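Halliday bench notebook
4 Jan 2026
Tray fill, bathroom stuff, Kostero layout

Back on the trays. Left off before the break with the small goods half sorted and the Vulby sheet not agreeing with the shelf. Sheet says 1249 lines all up across the store, which is everything including cleaning gear and the dead stock Angus wants gone. Ignoring that for now. Only doing bathroom goods.

Wiped the white table first, sticky patch from old label glue near the back. Eucalyptus got it off in the end, metho did nothing. Put it on the buy list.

Order of fill as agreed in May: flat cartons first, then anything round, soft packs last. Rhys reckons round first. His argument is the tubs hold the cartons upright down the sides and you get more in. Mine is you can't find anything after. Trying both, writing both down, no more arguing about it in the kitchen.

Run A, cartons first. Carton laid flat along the long way of the tray, tray left at whatever angle it landed. I stopped squaring it to the table edge, costs time and makes no difference to the fill.
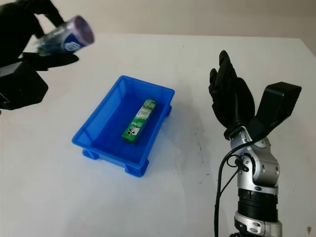
Run A. Blue tray, green carton in. Purple-lid container next.

Things to sort out on run A:

- sloping sides. The Kostero drawing has straight walls so every width on it is wrong for a tray like the blue one. Measure at the floor, not the rim!! I did the first lot at the rim and had to scrap the page.
- single carton wanders if you carry the tray. Needs a neighbour or a divider. Cardboard offcut will do for now
- round things on their side roll til they find a wall. Stand them up if they'll stand. If they won't, put them against the long side with the label up
- label up for cartons as well. Half of them have the name on one panel only and you end up picking each one up to read it, defeats the purpose
- little feet under the tray. Good on the table, but they catch on the shelf lip if you slide instead of lift. Lift.

Lorraine asked do we need lids on the trays. No. Dust isn't the problem, people putting batteries in with the bathroom goods is the problem.

Run B, round first. Did it after morning tea with Kane reading off the sheet. Tubs down one short end, cartons laid against them. Tighter, I'll give Rhys that. But pull one tub out and the cartons slump over and you're restacking. Would be fine for a tray that gets packed once and posted. Ours get picked from all day.

So: A for the shelf, B for anything going out in a box. Rhys is happy with that, or said he was.
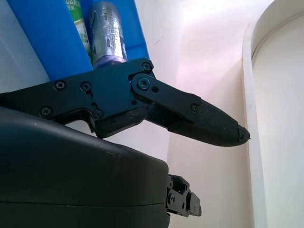 Samran Rungrueang, Halliday bench. Sheet read by Kane Fairweather.

Second half, written up after lunch so might be out of order.

Labels. Zestero roll is the wrong width again, 15 mm, hangs over the rim lip and peels at the corner. Trimmed with scissors for today. Angus to ring them and ask for the narrow one, and to get it in writing this time. Colour of the label doesn't matter. Position does: short end, right hand side, same on every tray or it's pointless.

Sheet fixes done with Kane:
Line 357 is in twice under two spellings, took out the second.
Tubs with screw lids and tubs with flip lids now separate. They were lumped and the heights are different so the shelf gap came out wrong.
Toothpaste goes by carton, not by tube. Loose tubes go to the odds box.
Bath salts moved to bottom shelf, too heavy up top and Lorraine can't reach them anyway.

Not fixed: no idea what "misc blue" means. Four entries. Kane thinks trays, I think sponges. Ask Angus, it's his handwriting on the orignal.

Dividers. Cut a few from the flat pack boxes by the door. Single wall card goes floppy if the corner gets damp, double wall takes up too much room. Corflute maybe, there's a sheet behind the drill press unless someone's had it. Slot them halfway and they'll cross over without tape. Taper the ends to match the side of the tray, this is where measuring at the floor bites you a second time, need both numbers.

To do next
corflute dividers, two sizes
redraw the Kostero layout with sloped walls, send to Rhys before he prints it
narrow labels (Angus)
misc blue
clear the odds box, it's mostly caps with no bottles
eucalyptus oil

Trays stay on the left hand end of the table til the shelf is done. Pls don't stack them full, the feet go straight into the cartons underneith.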